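Home | About | Visits | Archive | Contact

Open Day at the Cimthorpe Robotics Laboratory
By Vaughn Ostrowski | August

I was pleased to attend the summer open day at Cimthorpe, where the Tillman group presented its work on simulated handling tasks. The program consisted of a short welcome, a demonstration in the main hall, and a period for questions.

The demonstration concerned the picking up and placing of small, flat objects on a table. All of it was run in simulation and shown on a large screen – the group prefers to test each task in this way before any hardware is involved. Visitors were admitted in groups of 166, and ours was the last of the morning. 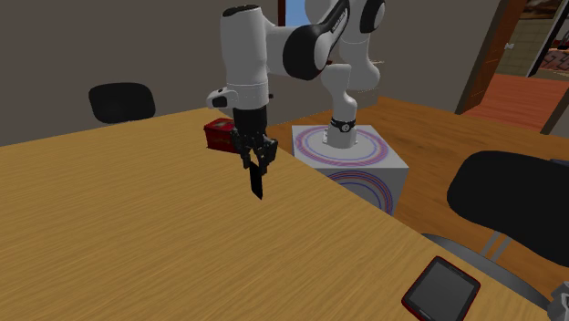
Dr. Bostard, who led the session, explained that a thin object is harder to grip than a box, as a small error in angle can cause it to slip. The group has completed 1,474 trial runs to date, under 3 lighting settings. I asked whether the results would be published, and was told that a report is in preparation.

The next open day is planned for the spring.

5 comments | 3 shares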